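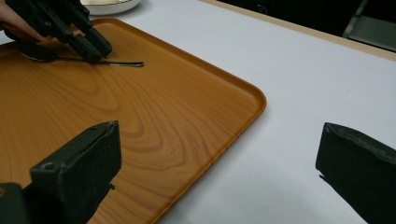 Setting the table is my favorite part of having people over, and the Willwood tray gets to come out every time! I found it in August at the Wevthorpe flea market and have hardly put it away since. The grain pattern swirls out in big, loopy orange-brown lines, and a dark spoon laid flat on it looks so sharp — all that warm color with one long glossy handle across it.

Tea for 4 is the plan this time, with the pale dishes from Jaidee kept close by. 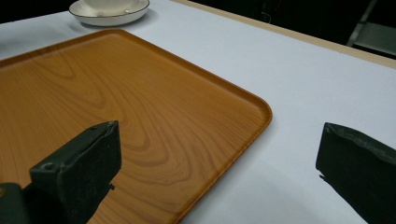

Rounded corner, raised rim, and a white saucer waiting its turn.

More table settings soon — I have nearly 400 photos to sort through!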